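Visit report: Ververidis band and label works, Graslow
Print this page | E-mail this page

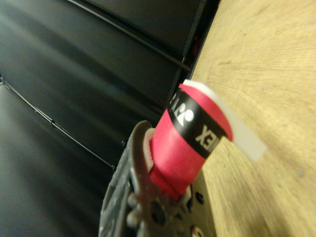

Ververidis prints and converts narrow bands for cylindrical goods: tubes, cores, handles, jars and rolled stock. The works is on the old rail yard side of Graslow and opens to trade visitors once a year. Most of the questions on the tour concerned one problem, which is how to set text on a band that will be read on a curve. A reader standing in front of a cylinder sees less than half of its circumference, and the usable part is narrower still, as letters toward the sides are foreshortened. The red Yonex cylinder is an ordinary case. It has white lettering on a black band, and from one side the legible part comes down to EX and some of the round logo. A designer working on a flat proof never meets this. Ververidis now asks customers to approve a wrapped sample as well as the flat sheet, and charges for it.

We were met by Hiwot Degefa, production manager, and taken first to the press hall. There are 2 flexographic presses. The older runs paper and the newer runs film. Both were bought used from a printer in Ludwood that had stopped doing narrow web work. The paper press was running a black solid with reversed text. Reversed text on a heavy solid is awkward in flexo because ink spreads into the open letter shapes, and small type closes up. The operator was correcting this with a harder plate mounting tape and less impression. Degefa said that the first instinct of new staff is to add pressure when a solid looks weak, and that this takes longer to train out than anything else in the hall.

The plates come from an outside supplier. Each is made short in the direction of travel to allow for stretch as it is bent around the plate cylinder. The correction depends on plate thickness and cylinder size and is applied when the file is prepared. An old plate set, left over from a job where the correction had been applied twice, hangs on the wall by the ink store. The circles on it are plainly ovals.

Slitting and rewinding are done in the next room. Parent rolls arrive from the press at 700 mm and are slit to band width with shear knives for film and crush knives for paper. Lambros Nikolaidis runs this section. He showed us how edge quality is checked: a slit coil is laid flat under a lamp and the face is inspected for raised rings, which indicate a burr or a wandering knife. He rejected a coil while we stood there. I could not see the fault until he drew a fingernail across it.

Rewind tension was discussed at length. If it is too high, the inner turns are crushed and the band comes off with a permanent curl that the applicator will not pull flat. If it is too low, the coil telescopes in transit. The setting is tapered down as the roll builds. Nikolaidis keeps the taper values in a notebook by material and width, and the machine's own recipe memory is not used. I asked whether the notebook was copied anywhere. It is photographed each January.

Adhesive was the part of the visit I had come for. The works applies hot melt in a lengthwise stripe at the overlap only, leaving the rest of the band dry against the product. This allows the band to be removed without marking the surface, and it uses little adhesive, but everything then depends on the overlap. Henrique Quintela, who is responsible for the test room, has a rig made of turned aluminum mandrels in stepped diameters. Bands are wrapped, left overnight in a cabinet, and examined for lift at the free end. Small diameters fail first, since the film tries to straighten. Paper is more forgiving provided the grain runs along the axis of the cylinder. With the grain the other way it springs open, and he had a tray of these on the bench.

The cabinet was set to 70 percent relative humidity for the paper samples. The film samples were on a lower shelf of the same cabinet, which I would not have done, but Quintela considers the effect on film too small to matter. He also peels by hand before using the tensile tester. He records both results. Where they disagree he repeats the machine test, never the hand test.

Finished bands are packed in coils or as cut pieces. Cut pieces go out in boxes of 1000, counted by weight. Coils for the Morard applicator need a printed registration mark on the back, and the smallest ones need a leader of blank material so that the first printed band is not lost in threading. We saw the applicator itself running at low speed with the guards open for demonstration. The cut was clean. The overlap was drifting to one side, and the technician stopped it to adjust the guide.

Coffee was in the canteen, with a short talk by Charalambos Sotiropoulos on ink migration. His slides were mostly tables and difficult to read from the back. Attendance was over 70 by my estimate, more than the room is meant for. Zoi Antoniadis has the slides and will send them on request.

Points to follow up: the price of wrapped samples on short runs, whether the stripe adhesive is available in a low-temperature grade, and the grain direction on our own paper stock, which I have not been able to confirm from the delivery notes.

Report filed December 21, 2021

Print this page | E-mail this page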